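Pilldale Table Gallery – Plates and Bowls on Plaid

January 2022

I love a table that mixes its dishes! Our round table in Pilldale wears its teal-and-white plaid cloth all winter, and blue bowls look wonderful on it – so do plain pale plates.

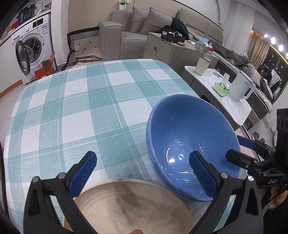 Glossy blue bowl and beige plate on the plaid, gray sofa behind.

The bowls came home from the Procházka shop in Bredemau, 3 visits' worth of dithering over the shade. I'm so glad I held out for this blue! The plates were a flea market find last June (15 dollars for the stack, what a day). 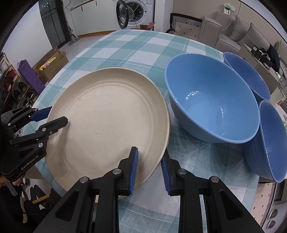 Next up is a set of small side dishes, if I can find the right cream – something warm, with a few speckles. I already have my eye on one at Memero, and there's still room on the shelf for it.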